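Draft lottery or the 7 seed: what are we even rooting for

Courtside Grump forum > Campos Comets > General

backdoorcut wrote:
Posting this before the Drusach game so no one can say I was reacting to the Drusach game. The Comets are two games out of the last playoff spot and also two losses away from real lottery odds. This is the worst place in basketball to live. I would like the board to tell me what I want, because I've been a fan for 30 years and I no longer know.

My own lean is to sell. Trade the veteran bigs in February, play the kids in March, take the ping pong balls.

zone_offender wrote:
You posted this same thread last season with a different opponent in the first line.

backdoorcut wrote:
Last season it was about keeping the bigs. I've grown.

Miss_Rotations wrote:
Hard no on selling. Our young guards have never played a game that mattered. You want to find out if the kid at point can run an offense? Put him in a first-round series against Plovent and let their wings pick him up at 90 feet. He'll learn more in four ugly losses than in 40 minutes a night against teams who have already booked their vacations.

Also the lottery has been very, very bad to us. The last time we had the second-best odds we dropped to sixth and took a center who was allergic to the paint.

tenthman wrote:
He shot well from the corner, to be fair to him.

Miss_Rotations wrote:
He shot well from the corner in warmups.

oldgymfloor wrote:
I'm with the original poster, and I say that as someone who hates the whole idea of losing on purpose. The problem is the roster has no top. We have six guys who'd be the fourth-best player on a good team. You can win a lot of Tuesday nights that way and it's pleasant enough, but nobody on this roster gets you a bucket in the last two minutes when the whistle gets swallowed. That guy comes out of the top of the draft or he comes in a trade, and we don't have anything other teams want. I've seen the trade machine threads. Gerkeo is not giving us their franchise forward for three fourth-best players and a second-rounder, no matter how many of you got the salaries to match.

capspace_cadet wrote:
It was two second-rounders and the salaries matched perfectly.

oldgymfloor wrote:
I'll tell Gerkeo you called.

zone_offender wrote:
Can we talk about the coach for a minute? Because whichever way we go he's going to be the one doing it, and his idea of developing the kids is to yank the point guard after one live-ball turnover and let him think about it on the bench until halftime. If we tank with this staff we get the losses AND nobody improves. That's the part of the plan backdoorcut keeps skipping.

backdoorcut wrote:
Fair. I skip it because it makes me sad.

hedgeandrecover wrote:
Disagree on the coach. The defense went from embarrassing to decent with basically the same people. He got them to stop switching everything, he put the big in a drop, and teams quit walking into layups on us. I'd take that. The young guy gets pulled because he throws the same lob from the same spot every night and every scout in the league has it on film now. At some point sitting down is the lesson.

zone_offender wrote:
Decent is generous. We give up corner threes like we're being paid per attempt.

hedgeandrecover wrote:
That's the cost of the drop. Pick which shot you hate.

zone_offender wrote:
I hate the ones that go in.

Miss_Rotations wrote:
You two should get a podcast so I can not listen to it.

Back to the thread. What bugs me about the sell crowd is the assumption that you just flip it back on later. Losing gets into a building. We watched it happen to Drusach. They went to the bottom on purpose, got their two top picks, and by the time those guys were good they both wanted out, as all they knew about the place was getting booed in a half-full arena. Drusach has been "one piece away" ever since.

tenthman wrote:
Half full? I went to one of those games. I paid 2 bucks for a seat and an usher moved me down to the floor so it looked better on TV.

oldgymfloor wrote:
And Plovent did the exact same thing and has a banner. You can find a team to prove whatever you like. Plovent hit on the pick and Drusach missed, that's most of the difference. I'd rather have the chance to miss than keep drafting 15th and talking myself into a 24-year-old senior with a good motor.

capspace_cadet wrote:
I liked the senior with the good motor.

oldgymfloor wrote:
We all did. He's selling trucks.

capspace_cadet wrote:
Serious post for once. There's a middle option, and it's moving one big instead of both. The older one is on an expiring deal and a contender will pay something for rebounding in February. Keep the other, since he's the only person on this team who sets a real screen and the guards look twice as good with him out there. Then whatever happens, happens. If we sneak into the 7 seed, great, Miss_Rotations gets her four ugly losses. If we fade, backdoorcut gets his ping pong balls and we didn't have to be gross about it.

backdoorcut wrote:
The middle option is how you finish ninth.

capspace_cadet wrote:
We're finishing ninth anyway, I'm trying to get a first-rounder out of it.

Miss_Rotations wrote:
I hate that I agree with this. Top-ten protected?

capspace_cadet wrote:
Lottery protected, probably. It's a backup big who can't defend in space, I'm not a magician.

hedgeandrecover wrote:
He defends in space fine if the space is small.

newhere_200 wrote:
First post, longtime lurker. Does anybody know if the upper deck seats behind the visitor basket are any good? Thinking about bringing my kids to a game in March and wondering if I should wait to see whether the team sells first.

tenthman wrote:
Welcome. Wait. If they sell, you'll be able to sit wherever you want and possibly start at small forward.

Miss_Rotations wrote:
Don't listen to him. Behind the visitor basket is good once you're past the first few rows of the upper deck, before that the railing gets in the way for short people. Eat before you go. The nachos haven't recovered from the renovation.

newhere_200 wrote:
Thank you! My daughter says to tell the board they should keep both bigs because they are tall.

zone_offender wrote:
Best analysis in the thread so far.

backdoorcut wrote:
OK, final on the Drusach game, which I'm now allowed to react to. Won by 11. The kid had nine assists, threw the lob twice, completed it twice, and stayed in after the turnover. I was on my feet in my own kitchen. So put me down for keeping everybody until at least the Gerkeo game, and if we lose that one I'll be back in here with my original position and I'd appreciate it if no one quoted this post.

zone_offender wrote:
Quoted, saved, and printed.

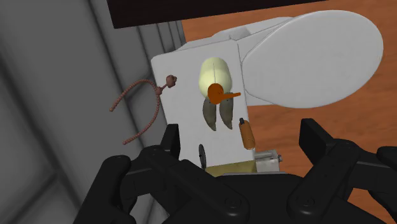
Gerkeo is at home for us too, so you've got no excuse about the travel when you flip again.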